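Wrist camera view and fingertip wear on a towel folding cell
Forum > Grippers and End Effectors > Maintenance

kimitz_cell2
Two-arm folding cell, parallel grippers, camera on each wrist. Pick rate on the bottom hem has dropped since the last finger change. The fingers straddle the hem, close, and come up with nothing or with a few loops of pile. Force and speed settings are unchanged. Wrist view from the approach:
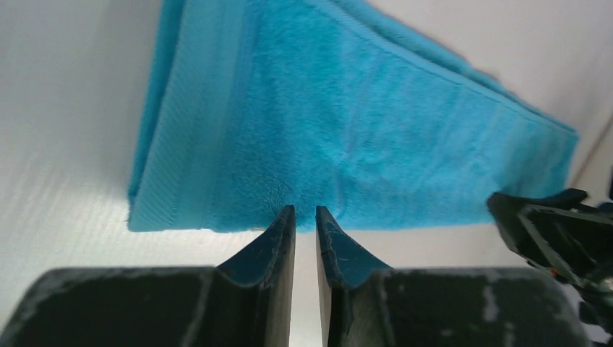
Wrist camera, fingers partly open below the hem.

The second arm is taught to stay clear until the first has the hem.

bmabic
Look at the scuffs on the left finger, upper part of the curved face. Light lines on the upper edge of the right one too. I would pull both and check the tips with a straightedge. Thin tips that have rounded over slide off terry.
Boris Babić

windov_tech
Disagree. Scuffs on the outer curve say nothing about the inner faces, and the inner faces do the gripping. Both look straight from this angle. The tips are stopping just short of the hem. That is a tool offset problem. Did you re-teach the TCP after the finger change?

kimitz_cell2
No. Same part number, so I kept the old offset.

windov_tech
Then start there. Part number doesn't cover how the finger seats in its slot. Ours moved 2 mm after a swap, with dirt under the foot.

bmabic
Fine, but the pile above the fingers is already creased and ruffled. I read that as a missed pinch, and a short offset alone would never touch the pile.

windov_tech
Could be from loading. One still won't settle it. Log the closing width on the next 20 picks.

F. Mansilla
Either way, clean the gripper body while the fingers are off. There is pale dust on the left side of it and whitish scuffing on the right. We wipe ours every 500 cycles and blow out the finger slots, dry air only.

kimitz_cell2
Update, 4 Jul 2022. Fingers off, slots cleaned, TCP re-taught. Offset was short by 2 mm. Hem picks are back to normal at low speed. Tips measured slightly round, so Boris gets a new pair on order. Full speed test still to do.

bmabic
Post the closing widths when you have them.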